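Home » Features » Rooms

The Drawer Problem

Every desk has one. The wide one in the middle, right over your knees. Opens easy, closes easy, so everything goes in. Receipts. Dead pens. A tissue you meant to throw out in April.

I have spent 2 weeks thinking about center drawers, which is longer than I've spent thinking about my taxes. Blame Saveck, the storage shop over in Marino. They asked their mailing list what was in theirs and got 2,974 replies. Of those, 2,469 said some version of "I don't know." I believe them.

The side drawers never get this bad. Three in a stack, you give each a job — paper, cables, stationery — and mostly they keep it. The middle one has no job. So it gets all of them.

What I did, on a Friday, in one go: pulled it all the way out. Dumped it on the bed. Trash first, no thinking. Then anything that belonged in a different room went to that room, right then, not in a pile by the door. Then wiped the bottom. Crumbs, of course. How do crumbs get in a drawer.

Next the top. A small wooden organizer in one corner for the stuff I grab daily. Flowers, if you like flowers, pushed to the back so your elbows dont find them. One book standing up. The cubbies in the hutch can stay open, they don't all need filling. That was teh hard part for me.
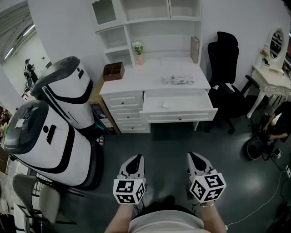 Then leave the drawer alone for a week. No trays yet. Tusia makes nice ones and so does Clulell, but you don't know what size you need untill you see what creeps back in. Mine was chargers, lip balm, one spoon.

And check it before bed. Pull, look, toss the tissue, shut. Takes less time than finding your keys. If you have a vanity in the same room, do that one the next day, its drawers are worse.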